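May, evening

Spent the afternoon on the equipment request for next year. The ceiling for the bench line is 3,000 and it has not moved since the first draft. I had hoped it would be raised when the Giltport money was confirmed, but that went to floor space, and floor space is not something I can bolt a wrist to.

Current position, so that I stop working it out again every morning:

Hands. The left hand is fine. The right has play in the index finger that I can feel when I push the tip sideways with the hand powered down. Pelleck will service it, but their turnaround is 4 weeks and they want the hand shipped, not the finger. A spare would remove the gap. A spare is also most of the budget. I wrote it in, took it out, and wrote it in again as a separate line with its own justification, which is where I should have put it in the first place.

Cables. The set from Dalodgate came to 148 with delivery. They are the right length and the strain relief is better than on the originals. I want a second set on the shelf before the autumn. The present routing over the elbow is acceptable for slow moves, and I would not trust it for a full day at speed. Clips are cheap and I keep forgetting to order them.

Table. Still undecided. The white top is easy to wipe and shows every mark, and it throws glare at the head camera late in the day. A matte mat would fix the glare for very little. A new table with an adjustable frame would fix the glare and the height, and use up what is left. I measured the height again and got the same answer as in the winter. The arms work slightly too low for the toaster lever and slightly too high for anything flat. Mat first, then see.

Power. One more strip, mounted off the floor. I would also like a proper channel for the cables between the desk and the bench. Facilities say this is ours to buy, and purchasing says it is theirs. Left it in the request at the lowest price I could find.

Task objects. I had put in for a second toaster of the same model, so that wear on the lever could be separated from error in the approach. Reread the justification tonight and it holds up. The bread is not in the request at all and continues to come out of petty cash.

The other thing is the mobile base. Ma quoted for it in the spring and the quote has lapsed. The revised one came in today at 3,000 exactly, which tells me that somebody passed on our ceiling. It includes the battery but no charger, and the warranty begins on dispatch. I am not going to buy a base this year. The arms do not need to go anywhere until they are reliable in one place, and I would sooner have two good hands standing still. Will write and decline in the morning, politely, and ask what the charger costs in case it comes up again.
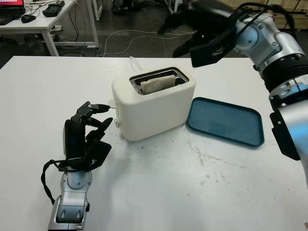
Remaining for tomorrow: get the shipping dimensions for the hand case, ask Pelleck whether a loan unit exists, and find the receipt for the last box of fuses. The form wants net prices and I have been entering them gross, so the totals need redoing as well. Submission closes at noon.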